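이멜다 카스티요 씨를 만나러 간 건 오후 두 시쯤이었는데, 저는 인사도 제대로 하기 전에 조종 핸들부터 쥐게 됐어요. 말로 들으면 졸리니까 일단 해 보라는 거예요(정말 이렇게 말씀하셨습니다). 카스티요 씨는 도빌(Dovville)이라는 작은 팀에서 로봇에게 동작을 가르치는 일을 합니다. 사람이 원격으로 팔을 움직여 시범을 보이고, 그 기록을 모아 학습시키는 일이죠.

"처음 오는 분들은 다 힘을 줘요. 핸들은 가벼운데 어깨가 올라가 있어요. 그게 기록에 그대로 남거든요."

네, 제 어깨도 올라가 있었습니다. 조종 장치 이름은 릴루라(Rilura)인데, 손목을 조금만 틀어도 저쪽 팔이 따라 틀어져서 처음엔 꽤 무서웠어요. 그날의 과제는 파란 큐브를 집어서 바구니에 넣는 것. 이게 뭐가 어렵겠어, 하고 시작했는데 손목 카메라 화면만 보면서 거리를 맞추려니 감이 하나도 안 오더라고요!
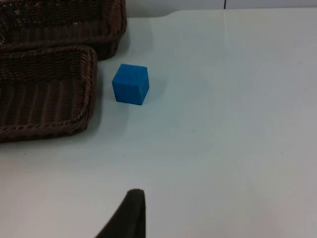
원격 조종 시범 하나를 찍는 데 시간이 얼마나 걸리나요?

익숙한 사람은 14초면 끝내고, 처음 하는 사람은 1분을 넘기기도 합니다. 준비 위치로 돌아가는 시간은 따로 칩니다.

저는 당연히 뒤쪽이었습니다. 카스티요 씨는 옆에서 웃음을 참다가, 느린 건 괜찮은데 중간에 멈칫하는 게 더 문제라고 하셨어요.

"사람은 멈춰서 생각하잖아요. 그런데 기록에는 생각이 안 남고 멈춘 것만 남아요. 그걸 많이 보여 주면 로봇도 큐브 앞에서 멍하니 서 있어요. 저희 초기 모델이 딱 그랬어요."

그래서 지금은 핸들을 잡기 전에 경로를 머릿속으로 한 번 그려 보고 시작한다고 해요. 망설인 시범은 지우지 않고 따로 표시해 둔다는데, 나중에 어떤 위치에서 사람이 헷갈리는지 보려고 남기는 거랍니다. 이런 과제 하나에 시범을 900개까지 모은 적도 있고, 한 사람이 하루에 찍는 건 49개에서 끊는다고 하네요. 왜 하필 49개냐고 물었더니 "50개로 하면 다들 하나만 더 하자고 해요" 하고 웃으셨어요. 저도 그 마음은 알 것 같았습니다(저는 일곱 번 만에 팔이 뻐근했지만요).

손으로 직접 팔을 잡고 끌어 주는 방식도 써 봤는지 궁금했어요. 에스타바르(Estavar)라는 이전 프로젝트에서는 그렇게 했다고 합니다.

"힘 조절은 그쪽이 훨씬 편해요. 팔을 직접 잡으니까 닿는 느낌이 바로 오죠. 대신 제 손이랑 소매가 카메라에 자꾸 들어와요. 학습할 때는 사람이 있고 실제로 돌릴 때는 없으니까, 그 차이 때문에 애를 많이 먹었어요."

화면을 보며 이야기하다 보니 자연스럽게 배치 얘기로 넘어갔습니다. 큐브를 놓는 자리가 의외로 까다롭대요. 사람은 자기도 모르게 집기 편한 데에 놓는 버릇이 있어서, 팀에서는 베르무데스(Bermúdez)라고 부르는 작은 프로그램이 위치를 정해 준다고 합니다. 바구니 바로 옆처럼 애매한 자리도 일부러 섞고요.

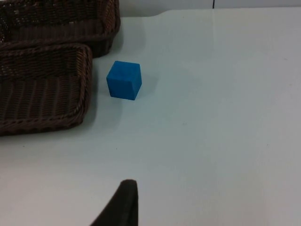 손목 카메라로 본 작업대. 파란 큐브와 바구니, 아래쪽은 그리퍼 손가락.

"이 각도에서는 바구니 안쪽 바닥이 잘 안 보이죠. 그래서 저는 놓을 때 테두리를 기준으로 잡아요. 테두리를 넘었다 싶으면 조금 더 들어가서 손을 펴요. 너무 일찍 펴면 큐브가 테두리에 걸리거든요."

저도 그 말대로 다시 해 봤는데 첫 번째는 걸렸고, 두 번째에 들어갔어요. 소리가 날 정도로 박수를 쳤더니 카스티요 씨가 핸들에서 손부터 떼고 치라고 하셔서 얼른 사과했습니다. 제가 한 시범도 학습에 들어가느냐고 슬쩍 여쭤봤어요.

"두 번째 건 쓸게요. 첫 번째는 표시해 두고요."

4월에는 바구니 대신 뚜껑 있는 통으로 과제를 바꿀 계획이라고 합니다. 한 손으로 뚜껑을 열고 내려놓는 동작이 끼어서 시범 길이가 꽤 늘어날 거래요. 그때 또 오라고 하시길래 가겠다고 했고, 이번엔 어깨 힘 빼는 연습부터 하고 가려고요.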